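Subject: Re: [iscombe-growers] Splitting rhubarb in a hot year
From: Ľubomír Tichý
Date: 3 June 2021

Hi all,

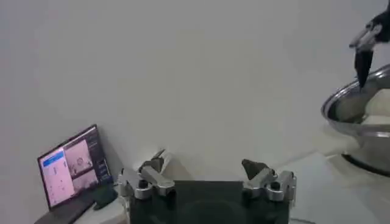

When is it too late to split a rhubarb crown? Once the leaves are bigger than your hand I leave the plant alone until fall, and around here that cutoff went by weeks ago.

Marta's question from the weekend is below so you don't have to dig for it:

> We took over plot 34 on the Drander side and there's a monster rhubarb
> in the corner. It's throwing up flower stalks and the middle looks kind
> of woody. Can I dig it up now and chop it into pieces? Also, is it okay
> to keep picking? My mother-in-law wants pies.

So, Marta, I'd wait on the digging. I tried it one June with a plant I got from the Tóth nursery sale – three nice fat pieces, watered every evening – and all of them sulked through August and two were mush by Halloween. The one that lived is still smaller than its neighbors, and I still feel bad when I walk past it!

The flower stalks you can deal with today. Grab them low down and twist, or cut them right at the base if they won't come. Old crowded plants bolt a lot (so do thirsty ones, and it's been awfully dry), so I'd guess yours hasn't been split in eight years or more. The folks before you were mostly tomato people.

Picking is fine for a couple more weeks. Pull the stalks, don't cut them, and leave at least half the plant standing. Leaves go on the compost, never in the pie, but I'm sure your mother-in-law knows that better than I do.

Then in late October, when the tops have died back, dig the whole thing up and go at it with a spade. You want a good bud or two on each piece. From the size you're talking about you could easily get 11 out of it, and I'd happily take one off your hands. I've got a spot by the Bidamari gate where the currants gave up.

One more thing while I'm typing – does anyone still have the long hose? The green one with the brass end. It isn't in the shed and I've looked behind the mower.

Ľubomír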